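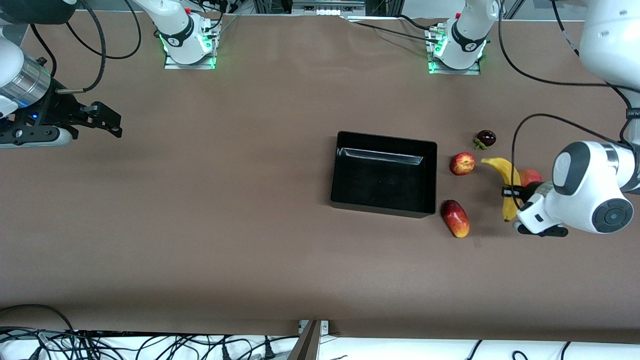
Robot learns to put fruit away by being interrupted

LURNSTEAD - A two-armed robot at the Dronora lab has become noticeably better at moving fruit into a tray, after researchers spent most of the spring stopping it from doing so.

The method, set out in a report the group released in June, is called Verkunitz, after the street where two of its authors used to share an apartment. The idea is simple enough to irritate people who have spent years on complicated ones. A person guides the robot through a task in the usual way, and the robot learns to copy it. Then, while it is working by itself, someone reaches over and spoils things. The apple gets nudged. The banana is turned end for end. The tray moves a few inches to the left, as trays in real kitchens do.

Each time, an operator takes over, steers the robot out of trouble and hands back control. Only those rescues go into the second round of training. The smooth stretches, in which everything went well and everybody felt clever, are thrown out.

"We had a whole disk of beautiful demonstrations and they were teaching it to be surprised by everything," said Evelien Declercq, who led the work. "The ugly ones were worth more. I was a bit hurt, because I had recorded the beautiful ones."

The team gathered 2000 rescues and tested the retrained system over 1764 attempts to pick up a single piece of fruit and set it in the tray. It managed 1748 of them. Of the failures, 7 involved a banana, a fruit that Declercq's colleague Sem De Bruijn described as "mostly handle, but never where you want it." Mangoes caused less grief than expected. Their long shape gives the fingers something to close on, provided the robot comes at them from the side.

Having two arms helped as well, though mainly by giving the software a choice. Whichever arm has the easier reach takes the fruit while the other stays out of the way, a division of labor familiar from most offices. An earlier version let both arms go for the same apple. De Bruijn keeps the video and will show it to visitors who ask, and to some who don't.

Floor Jacobs, a robotics researcher at Liao who was not part of the study, called the numbers good and the fruit bowl small. She would like to see the same training tried on wet dishes, or on anything in a bag. "A brown table with good light is a very polite place to work," she said. "Let's see it in my kitchen."

The authors more or less agree. The report says the method still needs a person on hand for every rescue, and that operators grew worse at it after lunch. Jolien Aerts, who carried out many of the interruptions, said the hardest part was staying unpredictable. By the third week she had fallen into a habit of always bothering the apple first, and the robot had begun to do rather well with apples.

The group plans to start on soft fruit next. Aerts has asked for an apron.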